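Nulinen's tray and towel set lands in Canberg this September

I'm Evaristo Barajas, and I've spent far too much of my life thinking about where towels go. Hand towels, tea towels, the one that lives over the oven door and never gets washed (you know it). So I'm pretty chuffed to say that our new range, Plilterura, goes on sale at the Polák homewares shop in Canberg this September, and I'd love you all to come and have a squiz.

Plilterura is a simple thing. You get a low tray and 5 towels to go in it, and it sits wherever you need it: the laundry bench, the bathroom, the coffee table when the rellies are over. The set is $60, and we've made 894 of them for the first run. Towels come in 13 colours, and my favourite is the brown, which hides a multitude of sins if your kids are anything like mine.

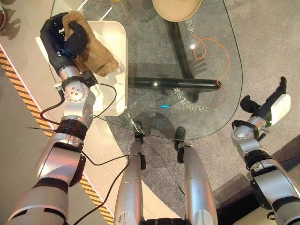
Brown towel in a white tray with rounded corners, on a glass tabletop.

I'm not a neat folder and I never will be. My business partner Ľudovít Vlček folds everything into thirds and we've argued about it for years, so we agreed the range had to suit both of us. Fold them, roll them, chuck them in after a swim and deal with it later! The tray's shallow, so whatever you want is easy to grab, and it wipes clean with a damp cloth.

Ľudovít will be in the shop from 10 am on launch morning with his folding lesson, and I'll be at the other end of the counter doing it my way. There'll be tea and a few lamingtons while they last. Spare towels will be sold singly as well, in every colour.

Media enquiries, samples and colour cards: ask for Evaristo at the Nulinen office, Canberg. Stockists wanting the range for summer should get their orders in by the end of September.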